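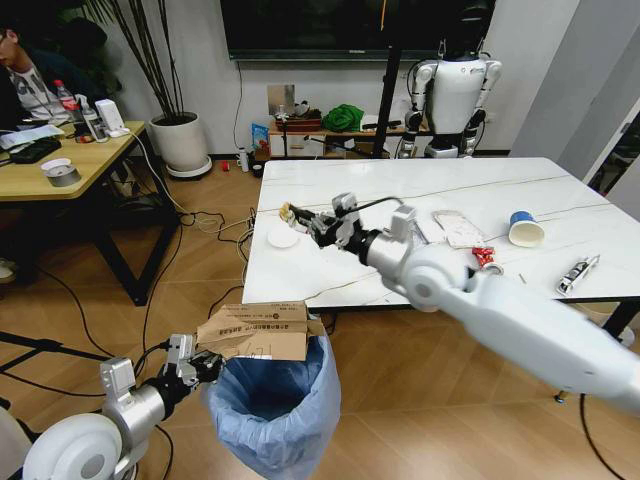
July, after lunch. Still not convinced by the one-bin plan for the marble-pattern table. Brittany's idea is that everything left after a session goes off the left end into a single lined bin, and whatever can be recycled gets picked out later at the back door. I have my doubts about "later" in this building. Look at what there was to deal with: flattened cardboard with printing on it held over the bin, a paper cup on its side, a torn packet, a little red wrapper, and in the middle of the trash a long silver and black thing that I wouldn't call trash at all without picking it up first. The card is clean recycling. The cup depends on who you ask. The wrapper is garbage. They would all end up in the same blue bag.

Brittany Thibodeau's argument, written down fairly so she can't say I skipped it: people don't sort at the table anyway. We had the two-bin setup in spring and both bins held the same mix. She thinks one bin close to the table gets used and two bins by the wall get ignored. I think she's right about the second half. I'm less sure that a thing being used is the same as a thing working.

What the plan says, copied from the sheet on the door:

- One bin on the floor at the left end of the table, liner folded over the rim.
- Tools and stationery off the table first.
- Paper, card, cups, cans and wrappers into the bin.
- Table wiped with Enness.
- Bag sorted at the back door before it goes out.

Line two is the one I'd bet against. It's the only step that needs anybody to think, and it's been put second, when people have already got a hand out for the nearest cup. Jaxon says put it first and underline it. Fine, but underlining never got a stapler back in its drawer.

Liners. Marchand sent us a carton of the Trotell 60-liter, light blue, 2000 to the carton, and I would like whoever ordered that quantity to explain it to me. They're too big for this bin. The fold over the rim is deep and it wrinkles, and you can see through the stuff once it's pulled tight. I've been told the see-through part is a selling point (you can check the bag without opening it). Maybe. With a bag full of crumpled paper all you can see is crumpled paper.

The slack does matter. When the liner hangs loose, light things land on the fold and sit there, and then they end up on the floor the next time somebody brushes past. I tried three ways of taking up the slack:

Knot in one corner. Works for a bit, then the knot creeps under the rim. Pain to undo.

Big rubber band around the outside. Holds well. Band went missing by the next morning, and I have a fair idea which desk it's holding cables together on.

Pushing the air out and tucking the bottom under a square of card. Surprisingly decent, but you have to remember the card when you lift the bag out. I forgot it the first time.

None of this would be needed with the right size. Asked Marchand about an exchange. They'll take back unopened cartons only. Ours is open. Of course it is.
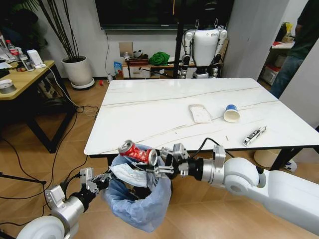

Crushed can at the mouth of the bin, paper wrapper already inside. Packet, cup and stapler still on the table.

So, the can. This is my main objection and I want it in the book before we vote on anything. A can is the easiest piece of recycling there is. It's one material and everyone agrees about it. If it goes in with the paper it drips whatever was left in it onto the paper, and then the paper is garbage too. One can spoils more than its own weight. Brittany says the cans are drained before they get to the table. I asked who drains them and got a shrug.

Test, such as it was. I took one bag from this bin to the back door and sorted it myself, the way the sheet says. The whole bag came to 753 grams on the parcel scale. It took me longer than I'd like, most of it spent peeling packets apart to see if there was anything inside. I had gloves on and I still didn't enjoy it. Some of the card had a wet patch. I can't prove it came from a can and I'm not going to claim it did, but I know what I think.

One bag is one bag. Jaxon pointed out, correctly, that I picked a day when we'd had food in, and that I went looking for trouble. Both true. I would still like somebody else to sort one before they tell me it's quick.

And the stapler. Small silver one, lying near the front edge of the table at an angle, with a toothpick between it and the cup. There's line two of the sheet for you. On a plain dark table you'd spot a toothpick from the door. On this top, with the veins running across it, a thin stick looks like part of the pattern unless you get your eye down low. I went over the surface with my palm after one of the earlier sessions and found a staple, two crumbs and something sticky that I'd walked past all day.

That brings me to the Enness. The label says it's for "all hard surfaces," which is the sort of claim that makes me read the back. It does lift the sticky rings. It also leaves a haze you can see against the light from the window if you put on too much, and everyone puts on too much. My notes so far:

Damp cloth alone: gets up crumbs, does nothing for dried soda.
Enness sprayed on the table: haze, and overspray on the paper that hadn't been cleared.
Enness sprayed on the cloth, then wiped, then a dry cloth: good. Twice the work, but good.

The third way is how it should be written on the sheet. At the moment the sheet just says "wiped with Enness," and that gets you the second way every time.

Brittany read the above over my shoulder and says I'm reviewing the cleaner to avoid admitting the bin is in the right place. I'll give her the place. Against the left end of the table is good, better than by the wall, and nothing has to be carried over the cables on the floor. I'd leave it there whatever else we decide. My quarrel is with putting everything in it.

Counter-proposal, for discussion at 4:

Keep the one bin where it is for paper, wrappers and the rest. Cans never go in it. They stay on the table until last and then go straight to the crate in the Melen room, by hand, one trip. That way there's a single exception to remember, and it's the one item nobody has to squint at. Cups can go in the bin. I've given up on cups. The hauler told Brittany one thing and me another, and I'm not phoning a third time over a paper cup with a coating I can't identify.

Order of clearing matters more than I had it down for. If you start with the big light stuff, the packets and card, you fill the mouth of the bin right away and everything after that rides on top. Start small. The little wrappers and sticks go to the bottom, the card gets folded down and goes in flat along the side, and the bag closes without a fight.
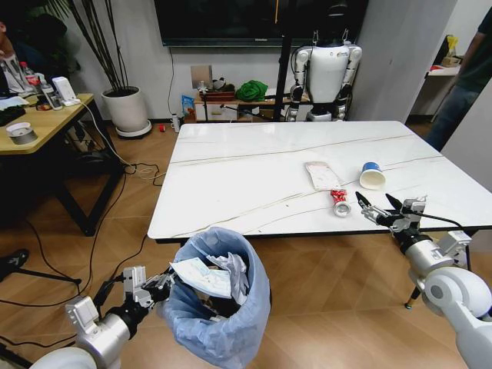

Against my own proposal, before Jaxon says it: leaving the cans until last means they're sitting out the longest, and a crushed can on its side is exactly the one that leaks on the tabletop. So you'd be saving the paper in the bin and wiping more table. I don't have an answer to that except that I'd sooner wipe a table than pick through a bag. Stand them upright, I suppose. Try standing a crushed one upright.

He also thinks people should stop crushing them at all. They take up more of the crate that way, but they stay standing and the last bit stays in. I'm against it out of habit more than reason. Will try it with this week's and see how fast the crate fills.

One more thing that has nothing to do with the bin. The side desk is turning into the overflow for the table. Duct tape, drinks, papers, the keyboard shoved to the edge. When the sheet says tools and stationery come off the table first, it doesn't say where they go, and the side desk is where they'll go if we let it. We'd have a beautiful marble-pattern table and a second table we're ashamed of. If there's going to be a step for putting things away there has to be an away. I'd suggest the top drawer of the cabinet with a label on it. Brittany says there's already a label in there and it says "misc." I went and checked. She's right, and the drawer won't close.

To do:

- Reword the sheet: cloth first, then Enness on the cloth.
- Empty the misc drawer. All of it, onto a tray, in front of witnesses.
- Buy a pack of wide rubber bands and hide half of them.
- Ask Marchand what the next size down in the Trotell is called, so that the carton after this one isn't a mistake as well. At our rate of use I may have retired by then.
- Someone other than me sorts a bag and writes down how long it took. Brittany has said she'll do it. Putting that in the book so it's in the book.

Added later: met at 4. Cans stay out of the bin for now, on trial. Brittany abstained, loudly. Jaxon wants the crate nearer than the Melen room, and he may have a point, but then we're back to two bins by the table and I want it noted that I didn't suggest it.

We use cookies to remember your settings and understand how this site is used. Accept all | Manage preferences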